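Monday, late

Up at 6, out the door before coffee. Day one of the Peixoto trial and I wanted the first hour to myself before Khôi got in with his checklists. Didn't get it. He was already there, sitting on the floor reading the quick start card out loud.

So, the kit. Two handheld grippers, charger, a bag of spare pads, a card with a login on it. Drudness is the software end, you upload at night and it gives you back a list of which takes it likes and which it doesn't. $3,369 for the pair with 5 months of Drudness thrown in. After that it's 121 a month which Braulio says is robbery and I say is probably what we pay for parking. We have until the end of July to send it all back.

First impressions, before I forget. Lighter than the Plaltard ones by a lot. My wrist didn't start complaining till after lunch, with the Plaltard it was complaining by ten. The squeeze is stiff at the start and then goes easy all at once, so you snap shut on things. Overshot the pillowcase corner over and over. Khôi picked it up faster than me, annoying. He says hold it lower down and stop strangling it.

Pairing was bad. Left one connected right away, right one wanted an update, update wanted the wifi, wifi wanted a password that only Braulio has, and Braulio was at the dentist. Lost most of an hour. Wrote that down for the review in capital letters.

Then the bed. Wanted to start with bed work because it's what the Nellelstead people keep asking for, hotel rooms, linens, all that, and because big soft flat things are where the Plaltard fell apart on us. Fitted sheet on, smooth it out, pick up whatever's on it, repeat.

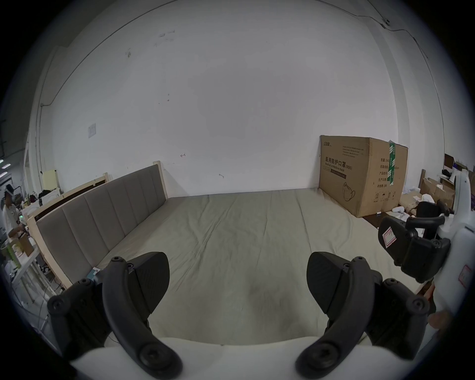
Peixoto gripper, fingers wide open, fitted sheet on. Still wrinkles.

View through it is nice and wide, I'll give them that. You get both fingertips and most of the bed and the wall besides. Walls bend like a fishbowl but Drudness supposedly sorts that out by itself. We'll see. Pads are flat and kind of broad, good on fabric, I'm less sure about anything thin. Tried to pick up a playing card at lunch for fun and gave up.

Smoothing is the hard part. You push a crease away from you and it comes back someplace else. Did it the slow way, then did it the fast way, then Khôi said the takes should all be the same way or what's the point, and he's right, so we threw out the morning and started over at 1. Not thrilled. My fault mostly, I should of written the steps out Sunday like I said I would.

Afternoon went better. Two of us on it, one each side, got a rhythm going. Talked about his sister's wedding the whole time, hope there's no sound on these. Must check that. CHECK THAT.

Battery: the box says all day. It was not all day. Mine quit a bit after 3, his kept going. Could be I didn't charge it full, so not putting it in the review until we've run it again.

Braulio came by around four with half a numb face and wanted a yes or no. Told him no yes or no on day one. He tried it himself, closed it on his own sleeve, said "huh" and went to take a call. I think he liked it. He won't say till he's seen the upload report though, and the upload is crawling, says nearly done and has said nearly done since dinner.

Where I am tonight:

Better in the hand than the Plaltard, no contest.
Pairing is a mess.
Price okay if the second battery test comes out ok.
Support emailed back in twenty minutes, a real person, signed her name and everyting.

Tomorrow pillowcases, then the duvet if we have the nerve. Need to bring tape, the wrist brace, and lunch, not buying that sandwich again. Ask support about the stiff squeeze, maybe there's a setting. Get the wifi password off Braulio and write it on my arm.

Upload still going. Leaving it. Bed.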